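Plokberg Opens Orders for Eide Tabletop Manipulation Kit

CLELLUTBRIDGE, April 30, 2018 - Plokberg today began taking orders for Eide, a kit for labs and colleges that teach or test robot pushing and sorting. It includes a wooden work board, a set of colored blocks and control software for arms already in use. The first 300 kits ship from the company's Hultard warehouse.

"Setup takes about 20 minutes with one hex key," said Araceli Toledo, product manager at Plokberg. 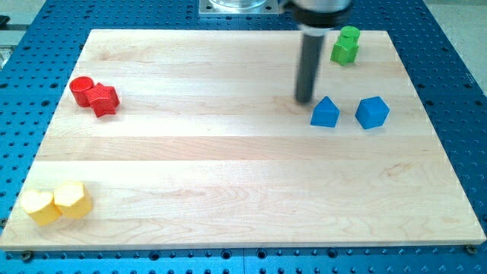
Eide is sold with a 2-year warranty on the board and software. The board sits flat on a standard optical breadboard table, and the block shapes include cylinders, hexagons, a star and a heart, in red, blue, green and yellow. A straight, slender tool shaft on the arm works from above the board.

Replacement blocks are sold separately. Orders and press questions go to Kanyarat Prasertsri at the Clellutbridge office.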